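Zoltolis puts two gripper finger sets head to head on zip bags

The Zoltolis lab spent July finding out which fingers cope best with a zip-top bag, and the results are in! Two sets went through 168 runs each on the same pair of arms — the stock Brutgate fingers and a softer-tipped set from Flavine.

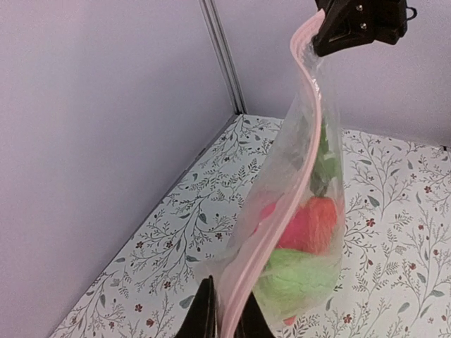
Bags make a great test because the plastic folds, slides and bounces light back at the wrist cameras. Each run uses toy produce and a bag with a pink seal, and both arms have to work together. A run is stopped after 20 seconds without progress.

Flavine came out ahead on holding the seal, while Brutgate was quicker to find the edge of the opening. The team had expected one set to win everything, so this split was a fun surprise.

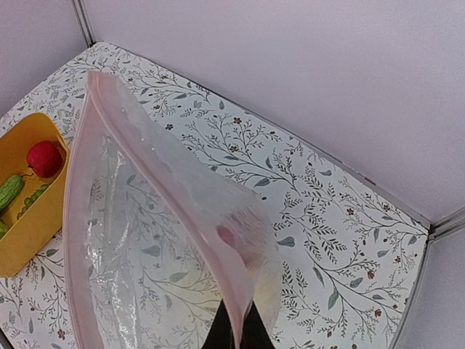

Lighting mattered more than anyone had guessed. Glare on the film threw off the wrist view on several runs, and the fixed camera at the side often gave the controller a better idea of where the bag ended. The lab has now saved 794 clips from all views and plans to share them through the Gudeta project page.

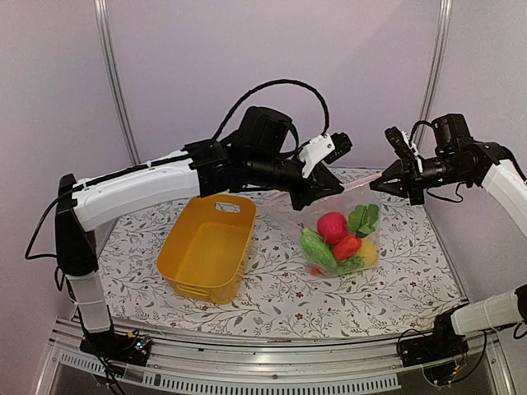 What's next

Round 2 starts soon, with smaller bags and a new controller from Gudeta.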